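Plusness Zero Cabinet Shelf Liner

Item 404
Roll, 26 inches wide by 8 feet long
Color: charcoal

The Zero is a non-adhesive liner for kitchen cabinets, pantry shelves and drawers. It lies flat under its own weight and grips the shelf without glue, so it can be lifted out for cleaning and put back the same day. It is sold as a single roll and fits most base cabinets with one cut.

The top side has a fine rib that keeps glasses, jars and bottles from sliding when a door is shut hard. The underside is smooth. Both sides wipe clean with a damp cloth and dish soap. Do not put it in the dishwasher or the dryer.

Cutting and fitting

Measure the shelf from front to back and side to side, and take off an eighth of an inch each way. Mark the smooth side with a pencil. Household scissors will cut it — a utility knife and a straightedge give a cleaner line on long runs. If the roll has been stored somewhere cold, leave it open on a counter overnight before you measure.

Shelves with pins or brackets in the corners need a small notch. Cut the notch last.

What it is used for

Dishes and glassware. The rib leaves a little air under upside-down glasses.

Oil, vinegar and wine bottles. Drips stay on the liner and wipe off.
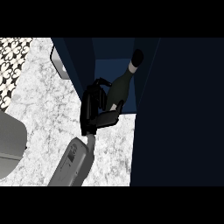
Pots and pans. Let them cool first. The liner is not meant for hot cookware and will mark.

Under the sink. Works well, but cut around the pipes and lift it out if there has been a leak.

Testing

We opened and closed a loaded test drawer 3,000 times with the same piece of liner inside. The front edge had curled slightly by the end. The rib was still in good shape.

Ordering

Rolls ship in a cardboard tube. Opened rolls can be returned if they have not been cut. The Zero is also stocked by Antal stores, usually in charcoal only. For a scented drawer liner, see the Plumance range — those sheets are thinner and are not suitable for kitchen shelves.

The white version is out of stock until January.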